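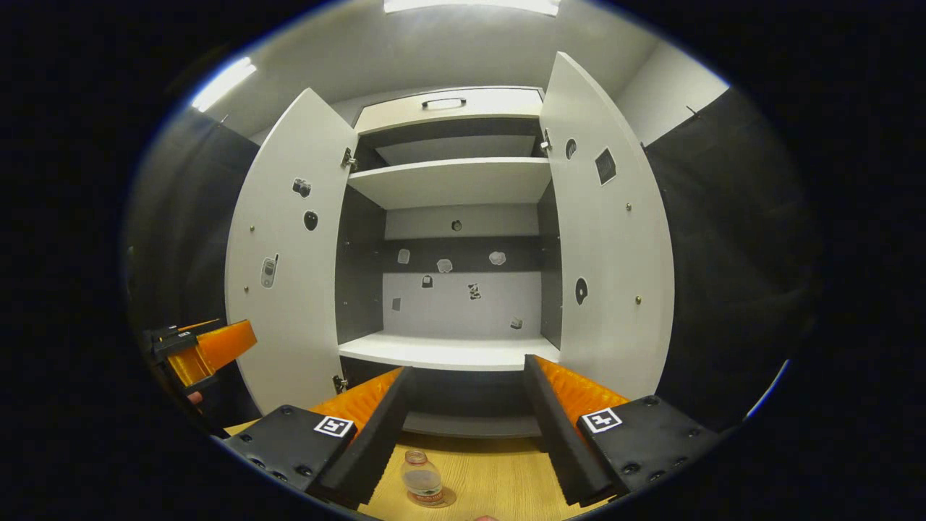

Storage and furniture check: furnished flats, Hanov House

Last updated: 2021-07-03

Complete one sheet per flat at change of tenancy. Mark each item P (pass), F (fail) or N/A. Comments below are from the June round, flat 15.

1. Tall units fixed to wall, two brackets minimum. P. Left bracket screw retightened.

2. Cabinet doors open fully and close without catching. F. Bedroom unit, lower hinge stiff. Fawzy hinge to be ordered, same pattern as flat 7.

3. Drawer handles secure, no exposed screw ends. P.

4. Drawer stops fitted and working. F. Bedside drawer pulls clear of its runners. Remove from use until repaired.

5. Shelves seated on all four pegs. P. One peg replaced in hall cupboard.

6. Shelf load label present (30 kg limit). F. Label missing in kitchen. Cakico labels are held in the stores office.

7. No damp, mould or swelling at base panels. P. Slight staining under sink, old. Check again next round.

8. Glass panels free of chips and cracks. N/A.

9. Cupboard under boiler kept clear. F. Paint tins found. Outgoing tenant's, removed to the yard.

10. Escape route not narrowed by any open door. P. Hall cupboard door measured when open, passage still within limit.

Fails under items 1, 4 and 10 must be put right before keys are issued. All other fails go on job sheet 202.

Contact: Drorkari Lettings, Maintenance Desk | © Drorkari 2021 | Back to top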